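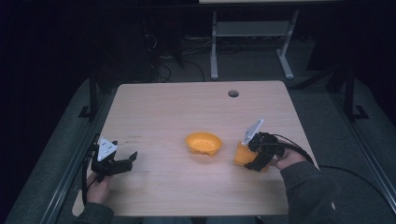
Grundside Shared Workshop, Bay 2
Progress report to the Gason small grants desk, 1/16/19

You asked for a page on where the money has gone. Most of it has gone into cable.

The two hand-held grippers are built and both close when asked. The left one was finished in May and has been rebuilt twice, so it is now the better of the pair. The marker plates on top are white with dark dots and stay put since we gave up on tape. The tracking software, which we call Clukora, finds them on most days. It does less well after dusk, when half the lights in our bay go off on a timer we don't control.

Practice so far is one job: pick up an orange cup, carry it over to the orange bowl, put it down. We promised you 200 clean recordings and have 80. A further batch exists in which the operator forgot to press start. Those are not included in the 80, though it was discussed.

Spending: the Bañez order for springs and finger pads came in under budget. The second order, for the springs we should have bought the first time, did not.

Still to do: shorter cables, a proper trigger return on the right-hand grip, and the remaining recordings. The arm that is meant to learn from all this is still in parts on a shelf. We would like the second payment before we open that box.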